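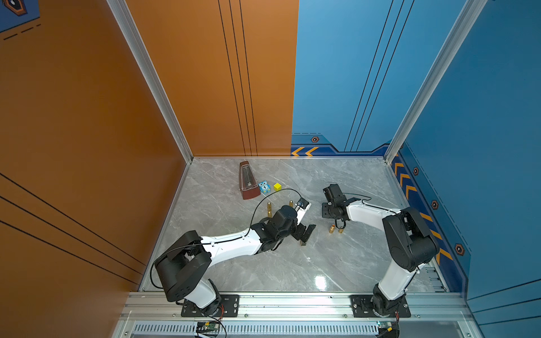

Cell 2 update — what's changed on the returns bench

Quick one this month, April has been a bit mad. Lots of you have been asking what the two-arm cell means for returns and repairs, so a few answers before the rumours get any further.

First off, no jobs going. Mitsuko Furukawa said it at the shift meeting and it's in the minutes, which are on the board by the kettle. Hours stay as they are. What does change is who does the sorting.

Up to now everyone on returns spent the first half of the shift picking small bits out of mixed boxes. Brass parts, toys, desk things, whatever Prekitz customers send back. 3,966 items went through the bench last quarter, every one of them picked up by hand at least twice. Wrists know all about it. The plan is that the arms do the first sort and people do the second, meaning checking, mending, and deciding what's worth saving.

We're not there yet. Small upright brass pieces are the main headache at the moment, especially when two are standing close together. Anything round or soft gets its own practise runs. Masaru Aoki is keeping the list of awkward items so if you come across a good one, give it to him and don't just drop it in the cell. Please. The floor of it is glossy and marks easily.

New rota from the start of next month:

Early shift — two on the cell, the rest on repairs
Late shift — one on the cell, swap at the break
Nobody on the cell longer than 30 minutes at a stretch while we are teaching it. Guiding the arms is tiring in a differnt way, more eyes and concentration than lifting. Several people came off with headaches in the first week so do take the swap, even if you feel fine.

Pay: cell time counts as skilled rate once you've done the Vekton training, half a day, in the upstairs room. 29 of us signed up so far. There is space for more, ask Mitsuko. Agency staff can go too, that was a question last time and the answer is yes.

Things people aren't happy about, fair enough: the talking has gone down. The old bench was noisy and you could chat across it, the cell wants one person looking at one thing. We've asked for the repair tables to be turned so they face each other again. Waiting to hear. Also the radio is coming back, it was only unplugged for the rewiring.

Suggestions in the box or straight to Masaru, before the 2pm handover if you want an answer the same day.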